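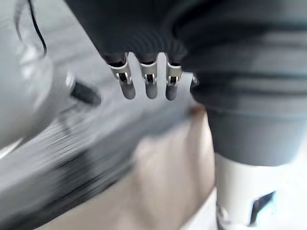
A reply from Ultville asks whether the Valto hand is worth having over a plain two-jaw gripper. Fair question, so a few notes after 3 weeks with it.

Three slender fingers plus a short thumb. Small metal brackets at the finger joints, dark grey everywhere else.

Setup was easy enough. The Eron software found it on the second go – the first time I had the wrong port.

We've logged 114 grasps so far. Boxes and bottles fine, thin card still poor.

Price is the sticking point. 700 a month on the hire plan, with a 5 month minimum.

I'd hire before buying. Spare fingers are extra, so ask for that in the quote.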